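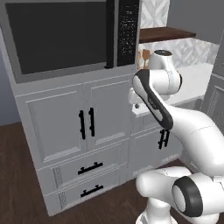
Built-in microwave over a two-door cabinet, rendered.

Masirus Kitchen Listings: wording of appliance claims in rental ads
Data card, revised December 2020

What this is
A table of short text snippets taken from apartment rental ads, each one mentioning a kitchen appliance. Every row has the snippet, the appliance named, and a label for how strong the claim is: plain, puffed, or unclear. The set is text only.

Why it exists
Rental ads say "chef's kitchen" a lot. Revathi Rao wanted to know if the phrase goes along with any particular appliance or if it is just something people type. We collected ads to find out. I am still not sure the set can answer that, and you should read the limits below before you decide it can.

Where the rows came from
Ads were copied by hand from two listing boards, Tedon and Promitz, during August. Tedon ads are mostly written by landlords. Promitz ads are mostly written by agencies, and a lot of them are the same paragraph with the street name swapped. We dropped exact repeats. Near repeats are still in there, and they make agency wording look more popular than it probably is.

Labels
Two people labeled every row: Revathi Rao and Yolanda Cabrera. Where they disagreed, they talked it over and picked one. We did not keep the first answers, so there is no agreement score to report. That was a mistake. A practice batch of 50 rows was done first and is not included.

"Puffed" means the ad praises the appliance without saying anything you could check. "Modern microwave" is puffed. "Built-in microwave" is plain. "Full-size oven" went to unclear after a long argument — I would have called it plain.

Columns
id: row number, no meaning
source: tedon or promitz
snippet: the text, 20 words at most
appliance: one word, lower case
claim: plain, puffed, or unclear

Known problems
About 10 rows name an appliance that the ad later says is not included. They are not marked.
Dishwashers show up far more in Promitz rows. Do not read that as a fact about apartments.
"Stüber" appears in several snippets as if it were a quality mark. We could not find out what the writers meant by it and labeled those rows unclear.
Nobody visited a single kitchen. The labels are about wording only.

Uses we would not trust
Guessing rent, ranking landlords, or training anything that tells tenants whether an ad is honest. The set is small and comes from one month — a claim about rental ads in general would need a lot more than this.

Changes
Version 2 fixes broken accents in the snippet column and removes street numbers. Labels are the same as before.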